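Six weeks with the Andell starter kit

Reading time: 4 minutes

I said in November that I would not buy another desktop robot arm, and then Pamcombe put the Andell kit on sale for $416 and here we are. The usual price is $500. I have seen it at $500 for exactly as long as it took me to start looking, so make of that what you will.

The box holds the arm, a two-finger gripper, a wrist camera, a second camera on a fixed mount, a power brick and a booklet of 112 pages, most of which is the same safety warning in different languages. You need your own computer. You also need a table you don't mind giving up, which the product page doesn't mention. Setup took me an evening and part of the next morning, mostly because the software wanted an update before it would talk to either camera.

Now, the claims. Pamcombe says the Andell will "sort your small parts while you sleep." I don't have small parts that need sorting, and if I did I would want to be awake for it. What I wanted to know was simpler: can it pick up a small thing, hold on to it, and let me see what it's doing?

The holding part I'll give them. The fingers meet a block squarely and grip it hard. They also collect fluff like a cheap sweater, and the booklet has nothing on cleaning them. I've been using an old toothbrush.

The cameras are where I start to grumble. The wrist one is good up close and soft past that, fair enough for the job it does. The fixed one is sold as your "overview," and I have tried it in a lot of positions on its bendy little mount without once getting an overview I'd pay for.

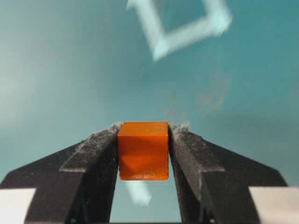
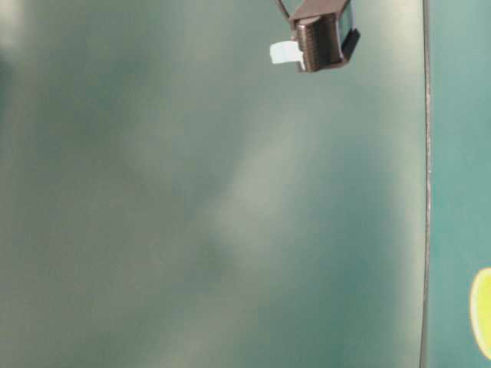
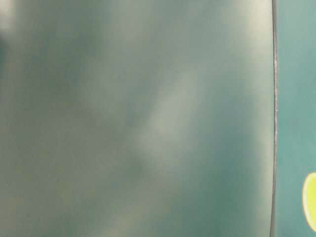
What you get for the money

The wrist view is the one I'd keep. With the orange cube between the fingers you can see both contact edges clearly, lint and all, and if all you care about is whether the thing has been grabbed, it does the trick. The other two views are from the fixed camera, and they're mostly a big teal blur with a bit of lime green at the right side. In one of them the gripper is at least up near the top, with something white sticking out of it. In the other I can't find the gripper at all. The software has no objection to a view like that. It'll record it quite happily and put a green check mark next to the file.

That check mark bothers me more than the blur does. A kit aimed at beginners should tell you when a camera isn't seeing anything useful. I had 164 saved clips before I sat down and looked through them properly, and nearly 112 were ones I didn't want. My fault for not looking sooner, but the word "verified" was right there on the screen.

The subscription

You can run the Andell without Annamalai, the online service that comes with a free trial, but they don't make it easy to find out how. The setup program asks for an account three times before it shows you the small gray "skip" link. I skipped. As far as I can tell I lost the phone app and a weekly email.

Spare fingers are sold separately. Drenix makes a set that is supposed to fit and costs less — I've ordered a pair and will report back if they ever turn up.

Would I buy it again?

At $500, no. At the sale price, maybe, if you already own a decent camera and a solid stand and can leave theirs in the box. The arm itself is better than I expected, quieter than my last one, and it hasn't thrown anything on the floor yet. I'm keeping it for now. The return window closed while I was messing with the camera mount, so that part was decided for me.

Recent posts
Label printers: are any of them any good?
I measured my robot vacuum's "quiet mode"
Returning the smart kettle
Why I don't trust star ratings

Get new posts by email. No spam, unsubscribe any time.

This site uses cookies to remember your settings and count visits. Accept | Manage preferences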